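Smoke from the Garba moor: your questions

Last updated 7 May 2024

The Clonville and Fletatdale Clean Air Group gets a lot of letters about the smoke. Many of them ask the same things, and a few are even polite. These are the answers we give most often.

Where is the smoke coming from?

From the Garba side of the valley, where heather and old peat are burned to bring on new growth. Garba council's position is that smoke has no nationality. Ours is that it has a direction, and you can check it by standing in Clonville market square with your mouth open.

Isn't some of it our own fault?

Yes. Wood stoves in Clonville add to it on cold evenings, and so does the gentleman on the Fletatdale road who burns his fence a panel at a time. Garba's spokesman, Rafail Balaskas, brings up the stoves at every joint meeting. He has a point, though he tends to make it instead of answering the question.

Is the burning legal?

Mostly. Garba issues permits, and a permit holder may burn up to 20 hectares at a time if the wind is forecast to blow away from houses. The permit doesn't say whose houses. We have asked for that to be put right and have been told it is a matter of interpretation.

Who measures the air?

There are 3 monitors on our side of the boundary: one on the library roof, one at Fletatdale school and one behind the Grandeo garden centre. Garba has its own, upwind of everything, and is very pleased with the readings.

What was the worst reading so far?

The library monitor reached 320 one evening last season. The scale printed on the side of it stops well short of that, so the public notice had to say "very poor" for want of a stronger word. Garba asked if someone had been having a barbecue underneath. It is on a roof.
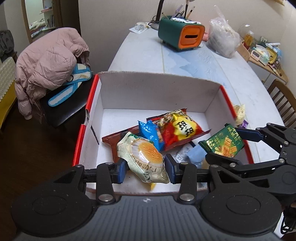
Should I keep my windows shut?

When the notice says "poor" or worse, yes, and the vents too if you can close them. Open up again once it has cleared, or you will simply be keeping the stuff that got in. If you have asthma or a heart condition, speak to your surgery before the season starts. We are a campaign group and our medical training consists of coughing.

Do masks help?

A close-fitting one made for fine dust does. A scarf makes you look like a bandit and lets the smoke through.

Will the school close?

That is up to the head. The usual practice is to keep children indoors at break when the reading is high, which the staff enjoy about as much as you'd imagine. Closing has been discussed once and didn't happen.

Can I claim for my washing?

People do ask. You may write to Garba council, and we can give you the address. One Fletatdale resident sent in a bill for six shirts and a christening gown and got back a leaflet on the history of heather.

What is the joint agreement?

A document of 6 pages, signed by both councils, under which each promises to tell the other before anything large is set alight. Notice is supposed to come the day before. It has been known to come by email at teatime, when the notice itself was hard to read on account of the smoke.

Why not just take them to court?

Money, chiefly. There is also the matter of proving which fire produced which smoke, and the solicitor we spoke to went rather quiet at that stage. The group would prefer a proper burning calendar, agreed by both sides in advance. Garba has said it will look at a draft. We sent the draft. They are looking at it.

How do I report smoke?

Write down the time, where you were standing, which way the wind was blowing and what it smelled like, then use the form at the library desk or on the council website. Please send one report per person per evening. Reports in capital letters are read in the same order as the others.

Can I come to the meetings?

You can. The next joint one is in the upper room at Fletatdale hall, and the date goes up on the library door once Garba has confirmed it. Questions to Mr Balaskas must be handed in beforehand. Bring a jumper, as the heating there is a wood stove and we have agreed to leave it off.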